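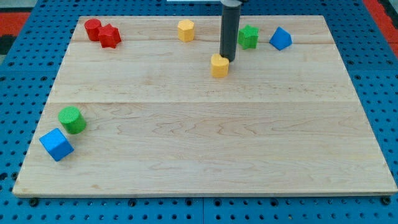 Figure 4.1 The sorting cell at Mudbridge: maple board, colored blocks, and the arm lowered behind the yellow heart.

Chapter 4
Keeping a Small Cell Honest

A maker's manual will tell you that a cell like the one in Figure 4.1 needs a check once a month and little else. You should doubt that. The manual was written for a new arm on a new table, and by the time you are reading it you have neither.

This chapter follows one machine at the Mudbridge training shop from its first setup to its second repair. It is a plain machine. One arm works over a wooden board, and the board sits on a blue table with rows of holes. The parts are colored blocks in simple shapes. Most of what goes wrong with it also goes wrong in cells that cost far more, and here you can get at the cause with hand tools and an afternoon.

4.1 What "set up" is supposed to mean

The people who installed the Mudbridge cell signed it off as set up when the arm reached every taught point without a fault. That is a weak test. An arm can reach a point perfectly well and the board can be in the wrong place underneath it. The controller knows where its own joints are. It knows nothing about the wood.

Look at the front edge of the board in the figure, where dark bolt heads hold it down. Much of this chapter depends on bolts like these. If they loosen, the board can creep, and every height and position taught against it becomes a guess. Thérèse Morin, who took over the cell in its first May, found that the written record gave no tightness for them at all. It said "secure." She asked what that meant and received two different answers.

Wood adds trouble of its own. The board is made of planks glued edge to edge, and planks swell and shrink across the grain with the air in the room. Suppliers like to say that a sealed board does not move. Sealing slows the movement down, and a cell that was right in winter may press too hard on its blocks by summer. We will measure this in Section 4.3, and you can decide then how much the sealing was worth.

4.2 The log and what it leaves out

Morin's log for the cell runs to 105 entries. Almost half of them say only "checked, OK." Entries of that sort are worse than a blank page, for a blank page at least admits that no one looked. Compare these two, copied as written:

Arm checked, OK.

Touched off on four corners, back left high. Backed out front bolts, cleaned under board, retightened, touched off again. Fault 1789 did not return before close.

The second entry can be argued with. You may ask how high, or whether cleaning under the board cured anything or the retightening did. Euan Baxter, who ran the evening group, thought neither had, and blamed the cable. His reasons are in Section 4.5, and they are better than his critics allowed.

Note also what the second entry claims about the fault. "Did not return before close" is a fair statement. "Fixed" would have been a hope.

4.3 Before you touch anything

The order of work used in this chapter is as follows. Later sections take up each step.

Lock out the power and hang your own tag.
Clear the blocks off the board.
Try each board bolt by hand before you put a wrench on it, and write down any that turn.
Sweep the table holes and the underside of the board.
Restore power at slow speed and touch off on the corners, then the center.
Compare with the last numbers in the log, if the last person left any.

Many shops skip the third step and go straight to tightening. That destroys the evidence. Once every bolt is tight you can no longer learn which one was loose.

Before you read on

Pick a machine you have used and find its last service entry. Write down what the entry would let you prove, and what it merely asks you to believe. Keep the page, as you will need it for the exercise at the end of Section 4.4.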